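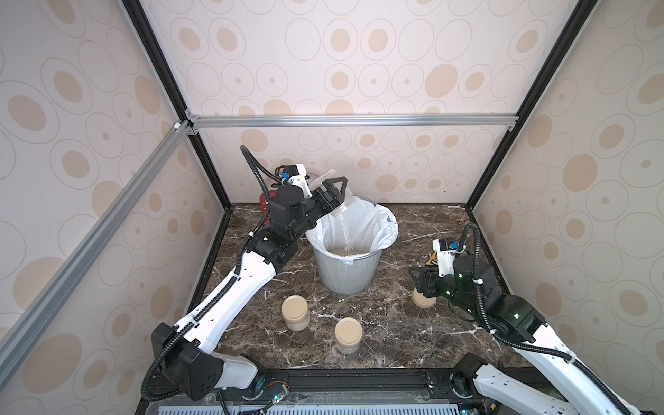
I took the early train to Vadbridge on Tuesday because Ursu was holding its open day, and I've wanted to get inside that place for ages. Anyone who has asked me over dinner whether robots will ever do the dishes knows how I get. So, two floors, 11 stations, free coffee, and a whole day of machines trying to do chores. I was in heaven!

The building used to be a carpet warehouse, and the ground floor still feels like one. Shop-floor work is down there: sorting bolts, boxing up parts, putting labels on cartons. The Toro line packed 928 cartons between opening and lunch (there's a counter on the wall, and people kept cheering it on). That kind of work is pretty much solved when every carton is the same size and arrives facing the same way. It was fun to watch for ten minutes, and then I went upstairs, where the hard stuff lives.

Upstairs is the kitchen work. The project is called Ternlow, and it deals with the boring jobs at the end of the day: clearing a counter, dealing with jars and lids, getting old dry food into the trash. The station I kept going back to has two arms over a dark marble-patterned counter, with a lined trash bin at the back and a few lidded jars to handle. Rice is a wonderful test. It pours, it bounces, it hides in corners, and a jar of it weighs less and less as you tip it. I stood there so long my coffee went cold.
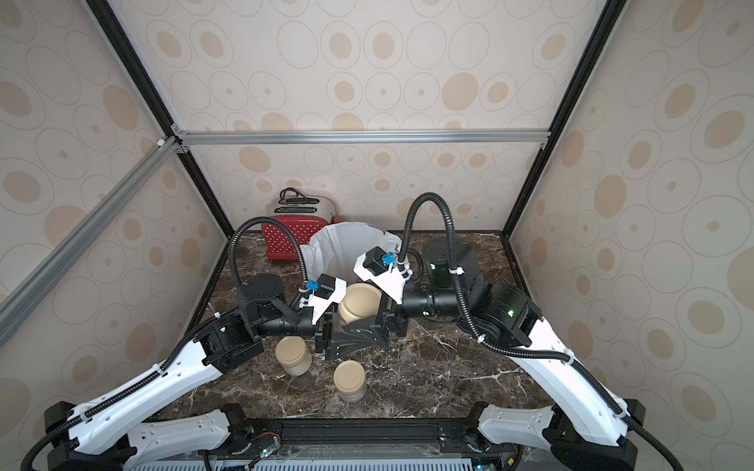
Why use two arms for a job like this?
Because a jar needs one hand to hold it and another to turn or pull the lid, the same as it does for us. One arm can manage if the jar is clamped down, but most kitchens don't have clamps.

The staff were very open about the limits, and I liked that a lot. They told us the arms had over 2000 practice runs behind them and still have bad mornings. A new jar shape can throw them off. So can a lid put on crooked — that one made me laugh, as it's my own main problem too.

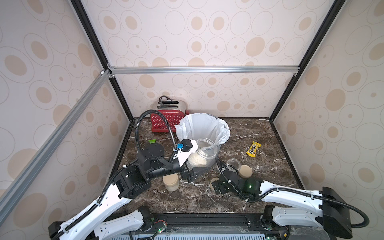 Clutter is the other big one. A real counter has snacks and a toaster and loose lids on it, and a machine has to work out what's trash, what's in the way and what should be left alone. I asked if I could have one at home by next year and got a very kind smile. For now the carton line is ready for work and the kitchen helper is still learning, but I came away much more hopeful than I went in.

If you go, the upstairs demos start at 2 and fill up fast, so eat first. The bus back to the station stops right across from the gate.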